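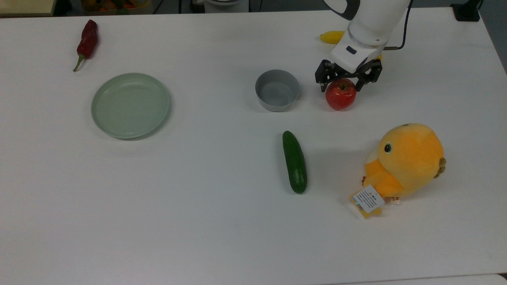 Fruit bowls are lovely things and I will defend them to anyone, but most of us put far too much in them and then wonder why half of it has gone over by Thursday. I've become a bit obsessed with this over the past year (my family would drop the "a bit") and the thing that's made the biggest difference in our kitchen is working out which foods get on together and which ones need to be kept apart. Take a red apple, a banana and a cucumber sharing one white tabletop: all perfectly good, all the sort of thing that comes home in the same bag, and yet if you leave those three snuggled up in one bowl the cucumber will be the first to suffer. The dried red chilli up beyond the green plate is the easy one, and it can live nearly anywhere dry. So here is everything I do now, starting on the tabletop and finishing with what to do when you've left it too late.

By Fergal Heffernan
Tuesday, December 17, 2024
200 shares
32 comments

Start by getting it all out

Before you put any new shopping away, bring out what you've already got. All of it! The odd onion at the back of the cupboard, the soft tomato, the lemon that has rolled behind the bread bin. Spread it out on the table or worktop so that nothing is sitting on top of anything else. You want to be able to pick each thing up, turn it over and have a look at its underside, as that's where the trouble starts nearly every time.

A pale surface is a real help for this. Our old table was a very dark brown and I used to miss little leaks and sticky patches completely. If yours is dark, put down a clean white tea towel first.

While I'm going over it I keep a plate to one side for anything that needs eating today and a small metal bowl for bits that are only fit for the compost. A bowl with a bit of a rim is easier to carry to the back door when it's full, and metal doesn't hold on to smells or stain when a squashed beetroot goes in it. You can do the whole job while the kettle boils and the tea brews.

Apples

Apples give off ethylene, a gas that tells other fruit and veg to hurry up and ripen. You can't smell it or see it but you can certainly see what it does. One apple in a bowl of firm pears is quite a useful trick. One apple in a drawer full of greens and broccoli is a waste of greens and broccoli.

If you eat apples quickly, keep a few out in the open where people will grab them. Everything else should go in the fridge, in a bag of their own with the top loosely folded over. They keep for weeks like this and stay properly crunchy, which still delights me every time. I used to think fridge apples tasted of nothing, but the cure for that is very simple: take one out an hour before you want it.

Check for bruises before you store them. A bruised apple goes off sooner and takes its neighbours with it, so that's one for the plate. When I have several, I peel and chop them and cook them down with a splash of water and a bit of cinnamon. No sugar needed if they're eating apples. It freezes brilliantly in old yoghurt pots.

Bananas

Keep these away from nearly everybody. They're keen producers of ethylene too, and as they ripen they speed each other up. I hang ours from a cup hook under the shelf, and I don't know why it took me so long to put one there. Hanging also stops them getting that flat brown patch where they've been resting on something hard.

A few more things I've learned with bananas:

Wrapping the stems in a bit of cling film or foil does slow them down a little. I've gone off doing it, as it's a faff and we eat them fast enough, but if you live on your own and buy a bunch it may be worth it.

A ripe banana can go in the fridge. The skin turns an alarming brown but the inside stays just as it was for a few days. Don't put green ones in, though — they sulk and may never ripen properly afterwards.

Peel before you freeze. I can't stress this enough. I once put a whole bunch in the freezer in their skins, feeling terribly thrifty, and getting the skins off was like undressing a brick. Peel them, snap them into chunks, and freeze the chunks on a tray before you bag them up so they don't weld together.

Cucumbers

Here's the one that changed things for me. Cucumbers don't like ethylene and they don't like being very cold either, so the usual habit of shoving them against the back wall of the fridge is about the worst thing you can do. That's how you get the watery, see-through patches and the slimy end.

Put yours in the warmest part of the fridge, which in most kitchens means the door or the front of the top shelf. Wrap it in a sheet of kitchen paper first and then slip it into a bag. The paper takes up any damp on the skin. If it came in shrink-wrap, leave the wrap on and only peel it back as far as you're cutting.

Once it's cut, cover the end. I use a little square of waxed cloth held on with a rubber band and I wash it with cool water and a drop of washing-up liquid. An upturned egg cup does nicely too if the cucumber is a slim one!

And if it has gone bendy but isn't slimy, it's still good. Slice it thinly, sprinkle with salt, leave it in a sieve over a bowl for 40 minutes, squeeze it out and dress it with vinegar and a pinch of sugar. We have this with everything in August. It's also the best thing I know in a cheese sandwich.

Dried chillies

Light, damp and steam are what you're guarding against. I'm guilty of having kept a big string of them right over the hob because I thought it looked wonderful (it did look wonderful) and by the spring they were faded and greasy and tasted of old chip fat. Now they're in a jar with a tight lid in the cupboard, stems and all. Leave them whole until you need them, as they hold their flavour far better that way.

A good dried chilli should have a decent deep colour and a bit of a smell when you snap it. If it looks like straw and smells like straw, it won't do much for your dinner. Any sign of fuzz and it goes in the bin along with whatever was touching it.

Do wash your hands afterwards. Then wash them again before you touch your eyes. Cooking oil rubbed into the fingers first and then soap works better for me than soap alone.

Potatoes and onions

Separate corners, please. Potatoes like the dark and a cool cupboard, and onions want air moving round them. If you keep the two together the potatoes tend to sprout sooner and the onions go soft. I keep potatoes in a thick paper sack with the top rolled down, and onions in a wire basket on the floor of the larder. For years I used an old pair of tights for the onions, with a knot between each one, and if you have somewhere to hang them it's still a very good method. You just snip below the knot.

Plates or bowls?

I've come round to plates for a lot of fruit. In a deep bowl, whatever is at the bottom gets squashed and forgotten, and you never see it until there's a puddle. On a shallow plate with a raised edge everything sits in a single layer and can't roll off. Plums, peaches and tomatoes are all much happier for it. Ours is a big old dinner plate with a chip in it.

If you love your bowl (and I do understand), just fill it less. Line the bottom with a folded sheet of kitchen paper and change that when you wash the bowl. Try to wash it every week. Any trace of mould left behind will start on the new fruit very happily.

Cleaning the table afterwards

Fresh fruit doesn't do a pale top any harm if you wipe up quickly, but beetroot, turmeric and berries can all leave a mark. For a matt white surface I use a soft cloth with warm water and a little washing-up liquid, then a second cloth with just water, then a dry one. The second cloth is the bit people skip! Soap left behind dries to a dull film and then dirt sticks to it.

For a stain that's already there, make a paste with bicarbonate of soda and water, dab it on and leave it for a few minutes, then wipe gently. Test it somewhere out of sight first. Please don't go at it with the rough side of the sponge — you'll get a shiny patch in the middle of a matt top, and there's no getting rid of that.

32 comments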